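Today I start a small project which I postponed since July: my jewelry goes back into order. I will write it here in short posts, so maybe I finish it this time.

1/ First step was the table. I took everything off and wiped it two times. When you work with tiny earrings, every crumb looks like a lost stone. I have already spent ten minutes of my life chasing a bread crumb with tweezers.

2/ I like a pale table for this work. A thin silver chain is not easy to see on it, I admit, but dark stones and gold you find at once.
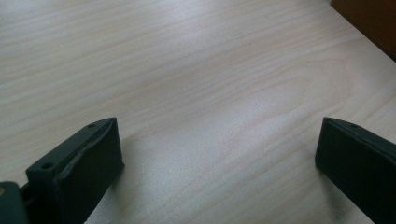
3/ I also learned to keep the work away from the table edge. Last year one earring back rolled down, and I met it again in the spring, with my bare foot.

4/ Now the box. It is a wooden box with a lid and many compartments, bought from Rozália Bodnár, who was closing her little shop Borbély. I paid 1,090 forints, and she wanted to give me a bag of buttons also. I took the buttons.

5/ My old system was 3 candy tins. Everything was in them together – rings, pins, chains, one key I do not recognize. The chains made a knot so good that a sailor would be proud.

6/ The plan: small squares for small things, one pair of earrings in each. The big compartment in the middle is for bracelets and the watch of my grandfather. The row at the back is for rings, because I wear them the least.

7/ Dénes says I should put labels. I do not want labels. If I forget where the rings are, I open the lid and look.
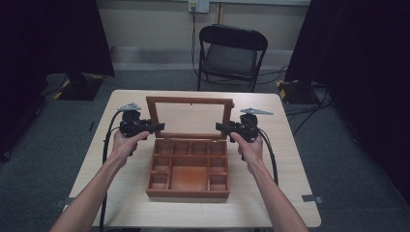
8/ Ruairi asked under the last post: do you put felt in the bottom of the compartments?

Only in the ones for soft metal and pearls. Cut the felt a little smaller than the square, and do not glue it. Then you can take it out and shake the dust from it.

9/ For the knot of chains I use two sewing pins and a drop of baby oil, on a saucer. Work from the middle of the knot and do not pull the ends. One chain took me the whole evening news.

10/ Still without a home: the long necklaces. They do not like to be folded – I think they will go on a hook inside the wardrobe door. Tomorrow I look for the hook.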